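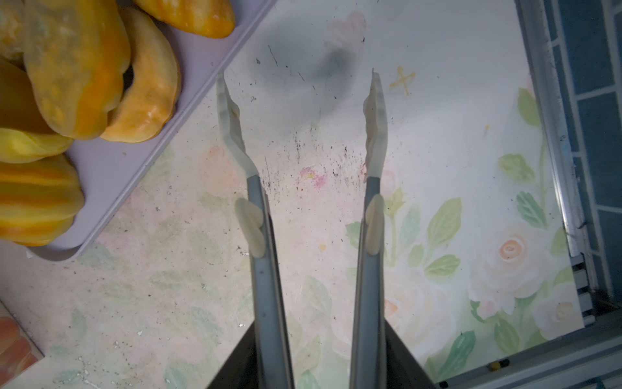 When should a printed table mat be taken out of use? When the marks on it remain after two ordinary washes, or when the surface has worn through to the backing.

Speaker notes, Horketgate branch meeting, June. Styliani Mitsotakis-Vlachou to present.

Opening. Welcome members and thank Plidton Hall for the use of the room. The talk lasts 16 minutes, with questions afterwards.

Point one: why mats matter. Our day centres hold 674 table mats between them, and most are floral. Members chose the flowers themselves – please mention this, as it was a long consultation.

Point two: what wears them out. Pause here and let the audience look at the screen. The mat shown has roses, a large pale peach one and a smaller white one, with green leaves. Draw attention to the dark grey stain and the tiny black specks beneath it. Small scratches are easier to miss, so refer to the paler part of the mat at lower left.

Point three: daily care. Shake off crumbs first. Wipe with warm water and a little soap, working from the edge inwards. Dry flat. Scouring pads are not to be used on printed surfaces.

Point four: replacement. The Faulkner store holds 41 spare mats. Requests go through the centre manager on the usual form. Cludomari will quote for a further 400 – do not give a delivery date if asked.

Questions. Hand round the care sheet before taking the first one. Tea is served at the back of the hall from half past three.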